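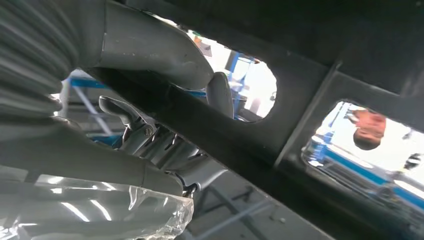 *Workshop tips, June 10, 2026*

I went to the open day at Havby hoping for a free coffee and a look at the robots, and I came home wanting to rearrange my whole garage. The company that runs the place, Diekmann, had the work going on in the hall while we visitors wandered past with our paper cups, and you could stay as long as you liked. I stayed 90 minutes at a single station (my coffee went cold) and filled most of the back of the program with notes. What follows is the part I think is useful to anyone with a workbench, a shelf, and too many bins.

## Put the thing you're working on where you can reach under it

My own bench is pushed hard against the wall, and anything flat has to be dragged out over the edge before I can get hold of it. At the open day the parts sat on open shelving that stood out on the floor, and I kept thinking how much grumbling that would save me. If you can spare the room, pull one shelf unit away from the wall and keep the top clear for the job of the moment. Mine is now out far enough that I can walk around it sideways, if I breathe in.

## One part on top, crates underneath

This is the tip I've used most since. The top shelf is for what you are handling now, and everything else goes in crates one level down, where you can find it but it can't creep into your way. I used to keep screws, rags, tape, and last winter's windshield scraper all in a heap beside whatever I was fixing. Never again, or at least not this summer!

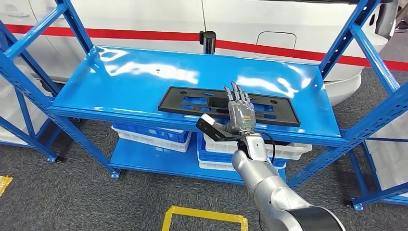
*The plate frame on the top shelf, crates below.*

A plate frame, by the way, is a good thing to practice on if you want to get better at laying out a job. It has a front and a back and a right way up, and if you always set it down the same way you stop fumbling. I tried the same with my cupboard door hinges in March, without much of a system, and wish I'd known to put them all facing one direction on a tray.

## Tape the floor

I'd always thought floor tape was for factories and school gyms. Then I came home and marked out a spot for the shop vacuum, and now it goes back to its spot, which it had not done in years. A few things I've learned with my own roll:

- Sweep first, then wipe, then wait for the floor to dry. I skipped the waiting and had to do one side over.
- Do the corners first and join them up afterward. It's much easier to keep square.
- Pick a bright color. I had some gray left over and couldn't find it again by evening.
- On carpet, press it down with the back of a spoon and try a short piece somewhere hidden before you commit.
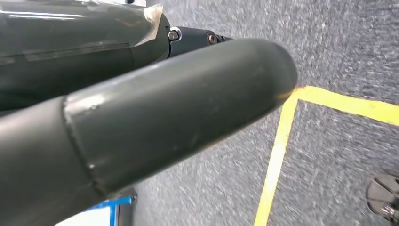

*Yellow tape on carpet, with a good square corner.*

## Slow down before you touch

Watching a robot for a while makes you notice your own hands. I tend to grab. These days I bring my hand over the part, stop for a breath, and then pick it up, and I've chipped a lot less paint. It feels silly for the first few days and after that you forget you're doing it.

There was also a table with leaflets from Hevetti and Clinumico, and I took 2 of each to read on the train. I haven't finished them yet, but the Hevetti one has a nice page on labeling crates at the short end so you can read them when they're pushed in. I did all of mine that same evening with masking tape and a thick marker.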